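Town Government Before 1800: Notes for Session 2
Tamsin Whitlock, revised 28/03/2022

Welcome back, everyone! Last time we got as far as the colonial charters, and I promised we would come down a level and look at how an ordinary town ran itself, so that is where we'll spend our time today (with a detour into fences, I'm afraid).

The town meeting

In much of New England, the men who were allowed to vote met to settle the town's business themselves. They set local taxes, argued over roads, and chose people for a long string of small offices. Selectmen looked after things between meetings. I love the fence viewers best — they really did go and look at fences, and they settled quarrels between neighbors when somebody's cattle got into the corn.

Counties in the South

Farther south, farms were spread out and the county mattered more than the town. The county court heard cases, but it also saw to roads, ferries and licenses, so one body did work we would now split between several offices. Keep this in mind when we reach separation of powers.

Who was left out

Women, enslaved people and most men without property usually had no vote. Please don't skip this part of the reading, even though it is short.
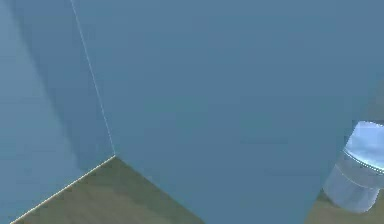 For next time

Read the packet through the section on county courts. Then write a page, 450 words at the very most (449 is fine, I do count), on one local office you would have wanted to hold and why. Bring it on paper if you can — I like to scribble in the margins.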